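Home | Guides | Data Collection | FAQ | Contact
Print this page | E-mail this page

Collecting demonstrations for Tendex: frequently asked questions
Updated Nov 16, 2024

Do simulated examples count?

They count toward the total, which is a different thing from being useful. Ekon likes simulation because it's cheap. I'd want to see the policy hold up on the real arm in the Gallardo lab before I believed any of it.
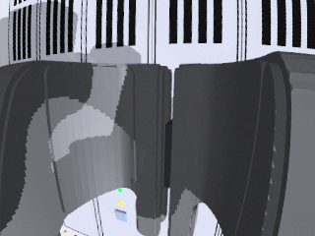 Wrist views are the part of the set I trust least. The gripper takes up most of every picture, and the object gets what's left over. The small light blue block shows only in the opening under the left side, and most of the work surface is hidden. If your policy does well from this view alone, check what it is using. A wall with black slats on it makes a very handy landmark, and a model will lean on it if you let it.

How many demonstrations do I need?

The Mustamero notes say 44 per task. I have never found out where that number came from. We ran 20 in May and the learning curve looked much the same, so I wouldn't treat either figure as a rule. Spread the starting poses out and you'll get more from a small set.

Should I throw out failed attempts?

Label them and keep them. A set made up only of clean grasps tells the model nothing about recovering from a bad one. Do drop any episode where the recording and the joint log don't line up.

Can two wrist views that look nearly alike both go in?

Yes, if the actions that go with them differ. If they don't, you are padding the count.
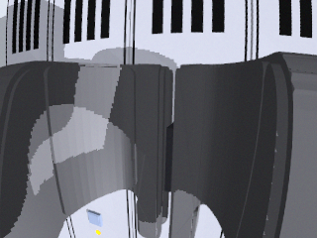
Nélida Jara wrote in to say this page is too hard on simulation, and that her group caught 2 labeling mistakes in simulated runs that they would have missed on hardware. She also thinks wrist views are fine as long as a fixed view is recorded with them. I agree on the second point. On the first, I'd still like to see the hardware numbers.

Who checks the labels?

Whoever didn't record them.

Print this page | E-mail this page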